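Do you really need a special oven cleaner?

I have my doubts. The shelf at Mosen had 6 sorts last December, the dearest of them promising to shift burnt fat in 80 seconds. I bought it. After 39 minutes and a good deal of scrubbing, the fat was still there and my eyes were streaming.

Bicarbonate of soda gets praised everywhere, and I think it's oversold too. Mixed to a thick paste with water and left overnight, it softens grease on the door glass well enough. On the floor of the oven it does very little. Vinegar poured on top fizzes nicely and then you have salty water.

What does work, in my kitchen:

Wipe the door while it's barely warm, with washing-up liquid and a damp cloth.
Soak the racks in the bath on an old towel, with dishwasher powder.
Scrape baked-on lumps with a plastic scraper before you wet anything.
Keep all of it off the rubber seal, and don't tug at the handle to get behind it. Mine came loose that way.

As for lining the bottom with foil, check your manual first. Mine forbids it.
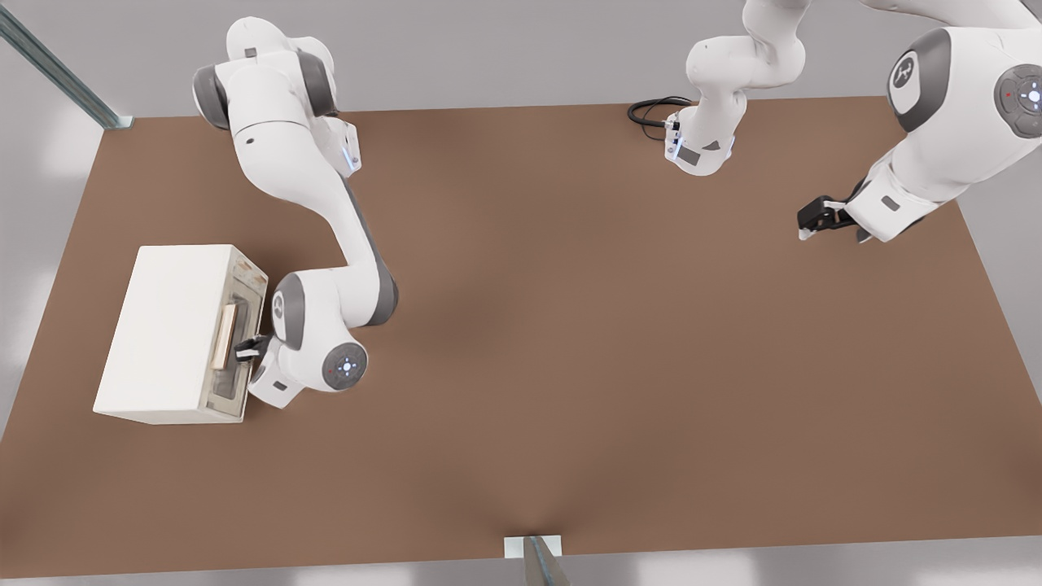 Rungnapa Chantharasri writes that dishwasher powder turned her aluminium trays black, and that she would keep it to steel racks only.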